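Garelora – Drutwood (reissue)

Print this post | E-mail this post

6 Nov 2024

The reissue of Drutwood, the second album by the Garelora quartet, has been received and played in full on several occasions. Readers of this blog will recall that the original pressing was limited to 200 copies and that the sound was widely considered thin. The new edition, prepared by the Sirko label, corrects much of this. The bass guitar is now clearly audible, and the drums have gained weight without becoming tiresome.
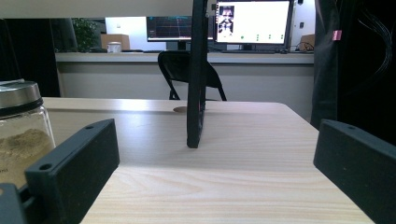

Glass jar with metal lid, on the left.

The running time is 59 minutes, which remains excessive for a record of this type. The opening five songs are strong, in particular "Toniner", where both guitarists share the lead part and the chorus is held back until the third minute. The middle of the album is less secure. Two slow numbers are placed side by side, and the second adds little to the first.

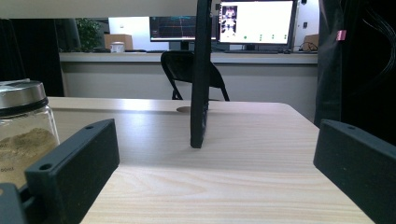

Matters improve with the title track – a long piece in three sections that was seldom played on stage. The singer keeps to the lower part of his range here and is better for it. It is regrettable that the keyboards, so prominent in the closing section, are still mixed a little too high.

The additional disc contains rehearsal recordings of uneven quality. Collectors will wish to have them. Other listeners may be content with the album alone, and it is sold separately for those who prefer it.
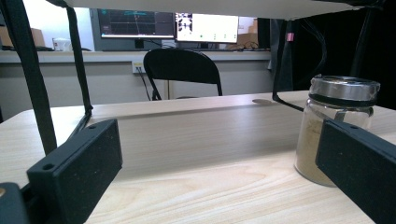
Light wooden tabletop.

The booklet runs to 19 pages and includes full lyrics, although the type is small. A review of the band's third album will be published later in November.

E-mail this post | Print this post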